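Rencontre avec Bouchra Ouali, potière : « Un bleu, ça se mérite ! »

Il faut monter deux étages, pousser une porte qui coince et se baisser un peu pour entrer chez Bouchra Ouali. L'atelier s'appelle Tretia, du nom d'un bateau de son grand-père, et il sent la terre fraîche et le café. Je venais pour une petite heure. Je suis repartie à la nuit, avec de l'argile jusque sous la montre et l'envie furieuse de jeter toute ma vaisselle.

Bouchra tourne des bols, des assiettes, des pichets et surtout des tasses, sa grande passion. Avant cela, elle a été préparatrice en pharmacie, et elle en a gardé le goût des balances et des carnets bien tenus. « Je pesais des poudres toute la journée, alors quand j'ai découvert qu'un émail, c'était aussi des poudres qu'on pèse, je me suis sentie chez moi tout de suite ! Le reste, le tour, le centrage, les mains, j'ai mis des années à l'apprendre. Mais les recettes, je les comprenais. »

Elle a commencé dans le cours du soir d'Iman Shawky, dont elle parle encore avec des étoiles dans les yeux. « Iman nous faisait couper nos pièces en deux au fil, toutes, même les belles. La première fois, j'ai failli pleurer. On regardait l'épaisseur de la paroi, et là, impossible de tricher : en haut c'était fin, en bas c'était un trottoir. » La sœur d'Iman, Ilham, s'occupait des cuissons et interdisait à quiconque d'ouvrir le four avant l'heure. Bouchra avoue qu'elle a soulevé le couvercle une fois, une seule, et qu'elle a entendu tinter tout l'émail. Elle n'a jamais recommencé.

Aujourd'hui, elle travaille un grès gris qu'elle cuit à haute température, dans un four d'occasion de marque Papadakis qu'elle a fait monter par la fenêtre. « Il a fallu enlever le garde-corps, prévenir les voisins, louer une nacelle. Tout le monde était au balcon ! Moataz filmait, il était plus ému que moi. » Moataz Ait Ali partage l'atelier avec elle. Lui fait des carreaux et des plaques, des choses plates, et ils se chamaillent gentiment pour savoir lequel des deux exerce le métier le plus difficile. J'ai pris des notes dans les deux camps et je ne me prononcerai pas.

Ce qui m'a emballée, c'est sa façon de parler des tasses. Je croyais qu'on en choisissait une parce qu'elle était jolie. Pour Bouchra, tout se joue ailleurs : dans le poids quand elle est pleine, dans la lèvre, dans la place qu'on laisse aux doigts. « Une anse, je la tire à l'eau, je la pose, je la regarde de profil, et ensuite je ferme les yeux et je l'attrape. Si je dois chercher comment la tenir, je l'enlève et je recommence. Il y a des matins où j'en recommence 11 de suite, et je vous assure que j'adore ça. »

Et la forme ? Elle aime les ventres un peu ronds, qui s'élargissent vers le bas et rentrent juste avant le pied. Une tasse ronde se cale dans la paume, dit-elle, et on la prend à deux mains sans y penser dès qu'il fait froid. Elle n'a rien contre les cylindres bien droits, elle en fait sur commande pour le salon de thé Vukitz, mais on sent que le cœur n'y est pas tout à fait.

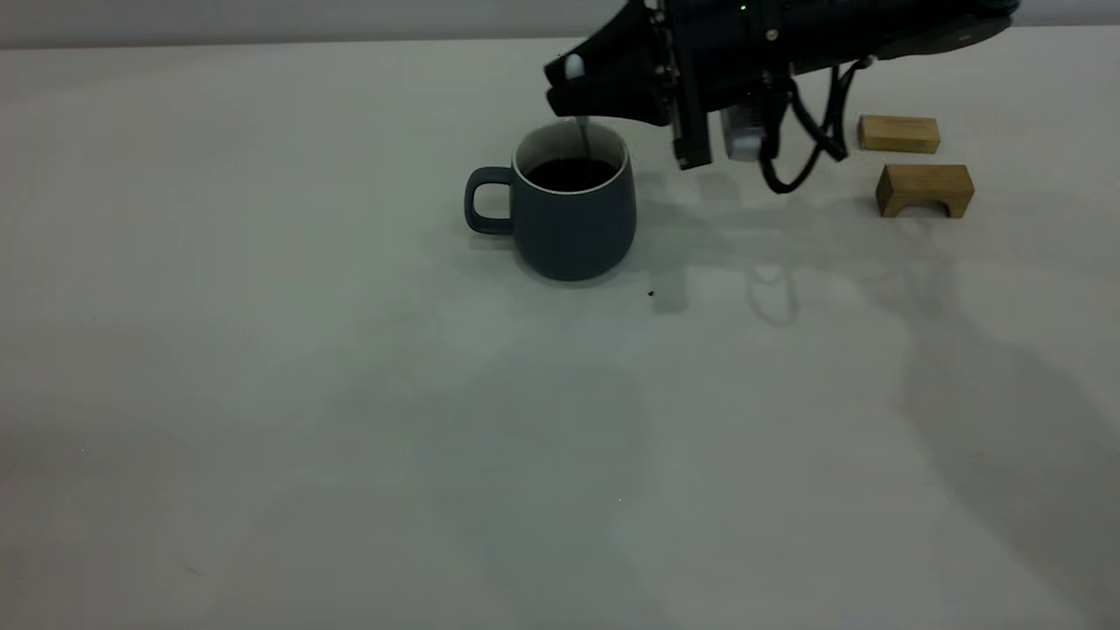 Dehors bleu ardoise, dedans gris pâle, et un liseré clair sur le bord.

La couleur, parlons-en ! Pendant tout un hiver, Bouchra a cherché un bleu sombre et mat, sans le brillant un peu sucré des bleus de cobalt habituels. Elle a noirci 46 pages de carnet, avec à chaque fois une pastille d'argile collée en face de la recette. On peut les feuilleter, elles sont posées près de l'évier, et c'est un vrai bonheur : des bleus de nuit, des bleus de jean, un violet raté qu'elle trouve affreux et que j'aurais volontiers emporté.

« Un bleu, ça se mérite, dit-elle en riant. Vous changez l'oxyde de rien du tout et vous passez de la mer à la purée de myrtilles. J'en ai parlé longtemps avec Tianyou Kang, qui fait de la porcelaine et qui est d'une patience d'ange. Il m'a dit d'arrêter de toucher à la couleur et de regarder le refroidissement. Il avait raison, évidemment ! » Depuis, elle laisse redescendre son four très lentement, et la surface prend ce toucher doux, presque poudré, qui donne envie d'y passer le pouce.

Pour l'intérieur, en revanche, elle tient aux tons clairs. Le thé y garde sa couleur, le café aussi, et l'on voit tout de suite si la vaisselle est bien faite - argument de mère de famille, précise-t-elle. Elle choisit aussi, pour le dedans, un émail plus lisse que dehors. Les mats gardent parfois la trace des cuillères, et elle a horreur de ces petits traits gris au fond des bols.

Je lui demande si elle vit de ses pots. Elle répond sans détour que oui, depuis peu, grâce aux marchés et à quelques restaurants. L'an dernier, elle a vendu plus de 1 000 pièces, ce qui l'étonne encore. Une maison d'édition d'objets, Cisteck, lui a proposé de faire mouler sa tasse en série. Elle a réfléchi une semaine et décliné. « Ils étaient charmants, et le prototype était très bien. Mais moi, ce que j'aime, c'est tourner. Si on m'enlève le tour, qu'est-ce que je fais de mes journées ? »

Elle prépare à présent une série de 50 bols pour le marché de novembre, dans un vert qu'elle refuse de me montrer. Les essais sont sous un torchon. J'ai bien essayé de soulever un coin pendant qu'elle remplissait la bouilloire - peine perdue, Moataz surveillait.

Avant que je parte, elle m'a installée au tour, m'a mouillé les mains et m'a laissée me débrouiller. Mon bol a tenu quelques secondes avant de s'affaisser d'un côté. « Mais regardez-moi ce fond, il est très bien, ce fond ! » s'est exclamée Bouchra, et elle est allée chercher une autre boule de terre.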